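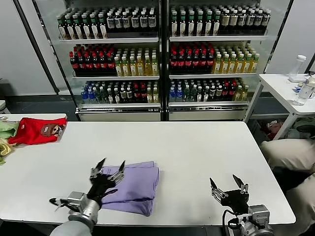 4.2 Folding on a borrowed surface

Figure 3. A folded purple garment on the white table, with further clothes waiting at the far left end and the drinks cooler behind.

Most writing on laundry at home assumes that folding has a place of its own, and we began our study with much the same idea. Our households soon put us right. Of the 279 folding sessions recorded in the diaries, only nine took place at a surface kept for the purpose, and all the others were done on beds, sofas, kitchen counters and, very often, on whatever table was free at the time. We came to call these borrowed surfaces, a term we owe to Stanisława Tomaszewski, who kept using it in our early meetings until the rest of us gave in.

The white table in Figure 3 is a good case of what a plain, flat surface offers. There is room to lay a garment out in front of you and still keep the next ones within reach, and the purple piece has been brought down to a thick pile near the middle, its layers a little uneven and its creases soft. Our participants had a good deal to say about piles like this one. Several felt that a thick fold was kinder to the cloth (and a great deal quicker!), while others would open it up and begin again until the edges met. We scored both as finished, as the people doing the folding nearly always did.

The far end of the table matters to our argument as well. A red garment with a bear's face printed on it lies there beside a pale green one and a crumpled yellowish cloth, and this sort of loose gathering at one end turned up again and again in the diaries from the Rutkowska households. Participants spoke of it warmly - "the waiting end," one of them wrote - and they tended to leave printed clothes until last, so as to decide whether the picture should face up or be folded away inside. We return to this question of prints in Section 4.3, where the April diaries give us rather more to go on.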